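What the bench sees: notes for my talk at the Bolness supporters' evening
September 16, 2023

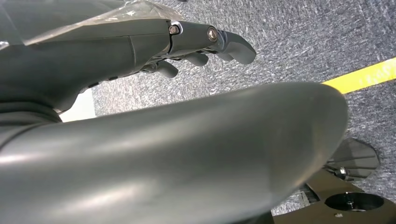

Start slowly. Thank them for the invitation and for the coffee. Say that I learned my English late, so if I speak too fast they may raise a hand.

First point: the opening match against Astard. We lost it 31 to 6, and the newspaper wrote that our defence was tired. I do not agree with this. Our defence was on the field for 85 plays, and a defence which must play 85 times will always look tired. The trouble was our offence, who gave the ball back after three plays again and again.

(Pause. Someone will want to talk about the quarterback. Ask them to keep it for the questions.)

Second point: the running game. Last season at Inberg we ran for 159 yards in one match and won it, although we threw the ball badly all afternoon. I was standing near the line coach that day. He changed nothing at half-time. He only told the players to stay lower and to take a smaller first step. I would like to see this again before anybody asks for new plays.

Show the first step with my own feet. Move away from the table before I do it.

Third point: penalties. We gave away 400 yards in penalties last season, and many of those were false starts at home, where it should be quiet when we have the ball. Here I must be polite but clear. Please make noise when the other team has the ball. When we have it, please sit down and drink something.

If there is time, tell the story of the bus to Trevor, when the helmets travelled in one bus and the players in another. Keep it short. Last time it took ten minutes.

Fourth point: the crowd. There were 1,000 people at the ground in April for a friendly match in the rain. I still think of it. The younger players had never heard so many people shout at once, and two of them forgot which side of the field they should stand on.

Questions. They will ask if the coach should go. My answer is that one bad match is too little to judge from, and that I will give my opinion after the return match with Astard. They will also ask about the price of season tickets. I do not know the price. Send them to the desk by the door.

Remember to give back the microphone.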